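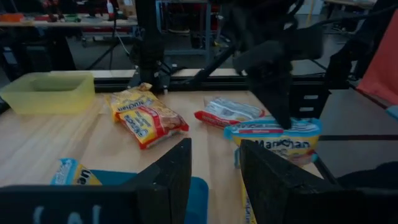 Unit 4: Good practice at a two-arm table
Course handout, Robot Handling of Packaged Goods
Brenport Technical Program
Revised 6 September 2020

Read this before the lab. It covers the rules for working at a table where two robot arms share one space, and the habits we expect when you record handling runs with soft packages. The written rules come first, then the table rules, then the record sheet.

4.1 Which documents apply

Three levels of rules apply in the lab, and they are read in this order.

The law and the published safety standards come first. For industrial arms the starting point is ISO 10218, which has one part for the robot and one part for the robot system as installed. ISO/TS 15066 adds guidance for people and robots sharing a work area. You don't have to memorize clause numbers for this course. You do have to know that a safe arm can be part of an unsafe system. The gripper, the table, the rail behind it and the thing being picked up are all part of the risk assessment.

Next is the manufacturer's manual for the arm and for the gripper. They are separate manuals and they sometimes give different limits. Use the lower one.

Last are the lab rules, which are in this handout. A lab rule can be stricter than the manual. It can never be looser.

4.2 Shared space

Each arm has a zone of its own, and there is a strip in the middle that both can reach. Most of the trouble in this course happens in the strip.

One arm in the strip at a time, unless the task is a handover. The second arm waits outside it with its fingers clear of the tabletop. For a handover, the giving arm stops first. The receiving arm closes, the giving arm opens, and the giving arm leaves by the way it came.

Check the upper arm positions as well as the fingers. Students look at the fingertips and forget that an elbow or a cable is swinging through the same space. Posts, braces and rails count as obstacles and must be in the collision model before the first run. If you move a brace, the model is out of date and the table is closed until it has been updated.

People stay outside the frame while either arm is enabled. Reaching in "just to straighten a packet" is the most common violation we write up. Stop both arms, wait for the stopped state on the panel, then reach in.

4.3 Speed and force

For the first run of any new task, use the reduced speed setting. You may go to working speed after 2 clean runs in a row with the same layout. A new layout sends you back to reduced speed.

Grip force is set per object class. Instant noodle pouches are in the soft class. The outside gives way, the block inside doesn't, and too much force breaks the block without leaving any mark you would notice on the wrapper. Start low and raise the force one step at a time until the package lifts without slipping. Write down the step you stopped at.

Don't tune force on a package that has been used for many runs. Wrappers soften and crease, and the number you end up with will be wrong for a fresh one. Under the Ollance lab plan a pouch is retired after 100 grasps, or right away if a seam opens.

4.4 Setting out the objects

Use the layout card if the task has one. If the task calls for a free layout, these rules apply:

- Vary the direction of the packages. Printing may be upside down or at an angle to the arm. A run where every label faces the same way teaches very little.
- Mix the wrappers. Use different colors and sizes, and include at least one shiny or pale one. Reflective wrappers are where depth readings tend to fail.
- Lay packages flat. Standing them up against each other is a separate task with its own card.
- Keep the bin inside the reach of the arm that will use it, with the open side up and nothing leaning on the rim.
- See-through bins are allowed, but note it on the sheet. Some sensors read the far wall of the bin, or the table under it, in place of the near wall.
- Keep anything that isn't part of the task off the tabletop. Tools go back to the bench behind the frame.

A package that lies partly under a finger at the start position isn't a fault as long as the finger isn't touching it. If there is contact, raise the arm and start again. Do not slide the package out from under.

4.5 Gripper fingers

Look at the finger pads before each session. You are checking for worn texture, grit, and bits of wrapper film. Wipe with a dry cloth only. Solvent changes the surface and your force numbers will drift.

Pads are changed in pairs, both fingers of the same gripper on the same day. The Kolodine pads we stock are rated in our own schedule for 3000 closing cycles. The counter is on the cell page and is reset by whoever fits the new pair. If you find a counter that hasn't been reset, report it and treat the pads as old.

4.6 Wrist cameras

A wrist camera will usually have the fingers in view, and they will hide part of the table. Leave it that way. Moving the mount to get a cleaner view breaks the hand-eye calibration for everyone who uses the table after you. If an object can't be found because a finger covers it, move the arm to the second look position and take another reading.

4.7 The record sheet

Fill it in during the session. Sheets written from memory are returned without a grade.

Each sheet needs the task name, the layout card or the word "free", the object classes, the speed setting, the force step for each class, and every stop. For a stop, write what the arm was doing, who or what triggered it, and what you changed before restarting. "Restarted OK" is not an entry.

Failed grasps stay in the record. Mark them as failed and keep the data. Deleting a bad run is treated the same as making up a good one.

Before the next session

Read the Sivakumar case notes in the course folder, pages on handover only. Bring one example of a point where the arm manual and the gripper manual set different limits, with the page number from each. The standards part of this unit comes back in the February test - the lab rules may come up at any time.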